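17 Mar 2025
Notebook, news timeline group

Continued today with the archive on the Peñalver border dispute. The goal is still the same: one clean timeline of the unrest, made from the local newspaper reports, so that the editors can use it before the anniversary in June.

The Jindeck export finally opened without errors. It contains 392 reports. I had to change the text encoding by hand, because the names of the streets came out with broken accents. Please do not use the old export anymore, I moved it to the folder "old".

Main problem of the morning: the word "march". The date finder takes it as a month also when the report speaks of people marching. In 16 reports this gave a wrong date. I corrected them one by one and wrote the rule in the shared file. It is not a beautiful rule, it only looks if a number stands next to the word. Somebody with better English than me should read it.

Second problem: the two Sasach papers do not agree about who closed the bridge. The morning paper writes that the provincial police did it, the evening paper writes that it was the town council. I kept both versions, each with its source. I do not think we should choose.

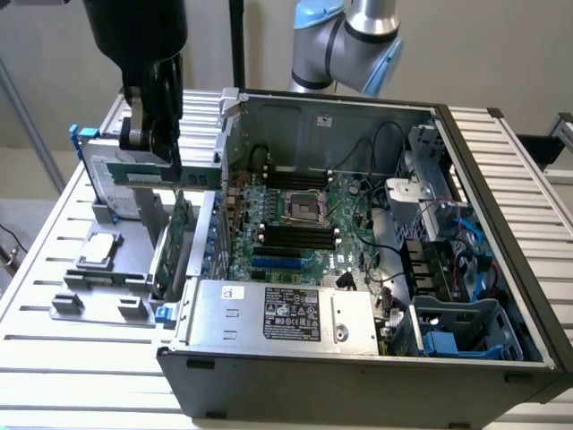
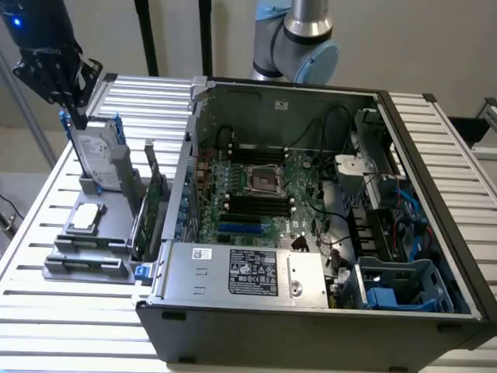
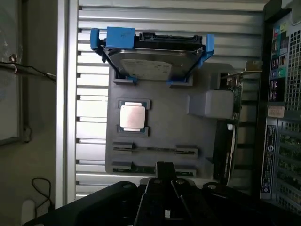 Bench: green card at the case, drive with card and tray, drive in blue caddy on the gray panel.

After lunch I tested the Bimidlow tool for grouping reports of the same event. With the standard setting it puts the council vote and the protest against the vote in one group. For a reader these are clearly 2 events. With setting 3 it separates them, but then it also cuts the night of the bridge into many small pieces. I left it on 3 and joined the pieces again by hand.

Also noted: several reports say "clashes" in the headline and then describe only shouting. I have added a column for what is really described in the text, and left the headline word in its own column.

To do:
- ask the Sasach library for the missing evening editions
- check spelling of Peñalver everywhere, some rows still have it without the tilde
- run the date rule again on the full export
- decide if letters to the editor count as reports (I would say no)

Backup is made, same drive as before.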